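**Shared Mailbox Delays, Prindadport Office: Ticket Record** 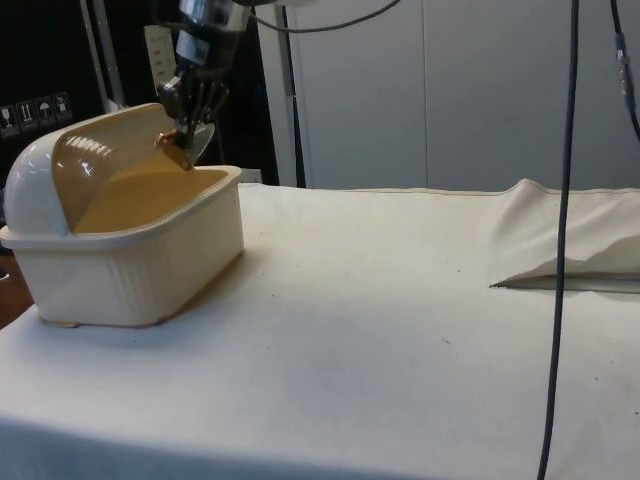 Issue 41, page 7

**Status:** Open, pending confirmation
**Opened:** 2025-06-19
**Submitted by:** Tondmont Records Office
**Assigned to:** Dramton Service Desk

**Reported problem**

Messages sent to the shared records mailbox arrive late at the Prindadport office. Staff report delays of up to 12 hours. Messages sent to individual mailboxes at the same office arrive without delay.

**Steps taken**

1. Confirmed that the mailbox is within its storage limit.
2. Sent test messages from an outside account. The mail server accepted each message at once, and each was then held in the queue for the Seol filing add-on.
3. Reviewed the queue and found nearly 2,000 messages waiting. The oldest dated from December and carried an attachment with no file extension.
4. Moved the oldest message to the quarantine folder. The queue began to clear.
5. Restarted the add-on after the queue had emptied. New test messages were delivered normally.

**Finding**

The filing add-on retries any attachment it cannot classify and gives those retries priority over new mail. The retry limit had been left blank when the mailbox was moved to the current server. The Tondmont mailbox has a limit of 7 and did not show the fault.

**Action required**

The Prindadport office is asked to set the same retry limit and to review the quarantine folder before any message is deleted. Requests to release a quarantined message should be added to this ticket. A new ticket should not be opened for the same mailbox.

**Remaining item**

Delivery times for the records mailbox are still to be confirmed by the Prindadport office.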